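Documentation > Perception > Set-up
6 min read

4. Setting up a clear-the-table task in Ondarari

Section 3 covered installing the Ondarari perception service and connecting it to the gripper stream. In this section you create a task profile, load a recorded episode, check the segmentation and save the label map that the Clikar planner will read. Have one episode ready before you begin. The steps apply to single-gripper and two-gripper recordings.

4.1 Create the task profile

1. Open the Ondarari workspace and choose New profile.
2. Enter a profile name. Use lower-case letters and hyphens only. The planner rejects names with spaces.
3. Set Surface type to Cloth or Bare. Choose Cloth if any part of the working area is covered.
4. Set Keyframe interval to 5. The service will then segment every fifth image and carry the masks through the ones between.
5. Choose Save. The profile appears in the left-hand list with the status Draft.

Note: Surface type cannot be changed once episodes have been attached. If you picked the wrong one, delete the profile and start again.

4.2 Load an episode and check the masks

1. Select the profile and choose Attach episode.
2. Browse to the episode folder and open it. An episode of 1094 images takes a few minutes to index. Do not close the window while the bar is moving.
3. Go to the first keyframe in which both finger pads and the items to be cleared are in view. Keyframe 455 is used in the walkthrough.
4. Press M to turn on the mask overlay, and M again to see the plain image.
5. Compare the two. Each item should have its own mask, and no mask should spill on to the gripper.

Table waste is a hard case for the default model. Thin and shiny items break up into several masks, and items that touch tend to be joined into one. Look at the plain image first and decide for yourself what is there before you trust the overlay.
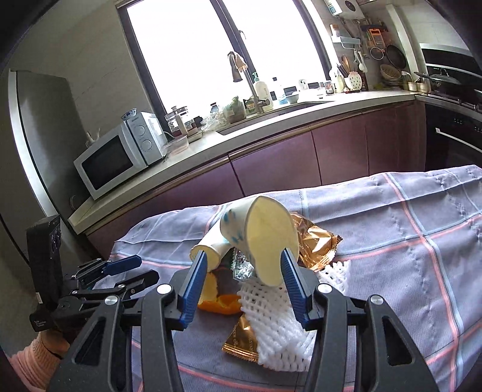

Figure 4-1. Keyframe with the mask overlay off: paper cups, gold wrappers, orange peel and foam netting on a plaid cloth.

Check these places in Figure 4-1 against your own overlay. The two cups need separate masks, and the inside of the cup lying on its side must belong to the same mask as its outer wall. The foam netting lies over one side of the lower gold wrapper, so the wrapper mask should stop where the netting starts. Clear wrapping is often missed altogether -- add it by hand if it has no mask.

Caution: Do not accept a mask that includes any part of a finger pad. The planner treats the masked area as something to be grasped and may close the jaws early.

4.3 Correct and label

1. Click a mask to select it. The outline turns solid.
2. To split a joined mask, hold S and draw a line between the two items.
3. To merge pieces of one item, select them all and press J.
4. Choose a label from the list. Use cup, wrapper, peel, netting or other.
5. Mark folds and stripes in the cloth as background if the model has picked them up.
6. Raise Minimum mask area to 50 if small specks remain, then choose Re-run.

Items partly hidden behind a finger are labelled in the same way as the rest. Draw only what is visible. The tracker fills in the hidden part from earlier and later keyframes.

Note: Re-run keeps hand-drawn masks but discards splits you have not saved.

4.4 Save the label map

1. Choose Export, then Label map for Clikar.
2. Leave Include background switched on.
3. Check that the profile status has changed from Draft to Ready.

If the status stays at Draft, open the log and look for unlabelled masks. Each is listed with its keyframe number. Label it or delete it, then export again.

Section text: Vibeke Kárason. Checked by Kyung-tae Koo, 9/19/21.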